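Progress report to the Lehner Fund: Golora pollinator project, Prendport

Reporting period: May to date

The grant covers hive purchase, forage planting and school visits at the Prendport site. Thirty colonies were installed on the east field in May. All hives are single-wall Langstroth boxes on steel stands.
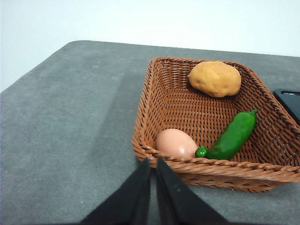
How many colonies have been lost?
Two, both queenless by late summer. Their frames were combined with neighboring hives.

Mite counts were taken monthly by sugar roll. Treatment with oxalic acid is planned for the broodless period. Entrance reducers and mouse guards are fitted on every hive.

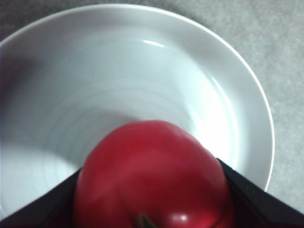 Honey yield was 700 pounds, extracted at the Sturkow facility. Moisture was checked by refractometer before bottling. Wax from the cappings has been rendered and stored for the candle and print workshops.

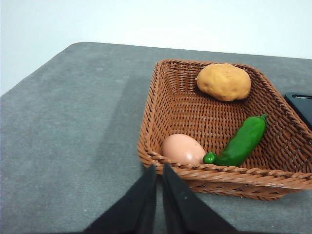
Forage planting is behind schedule. The clover strip was sown and has come up evenly, but the two hedgerow plots still need fencing before the bare-root stock goes in. The fencing quote exceeds the budget line, and we request approval to move the unspent transport money to cover it.

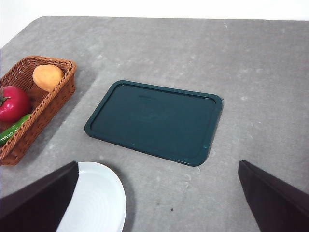 Page last changed: 3 December 2018

School visits will resume once the hives are active again. The spring inspection sheets are being revised to record queen age and stores by weight.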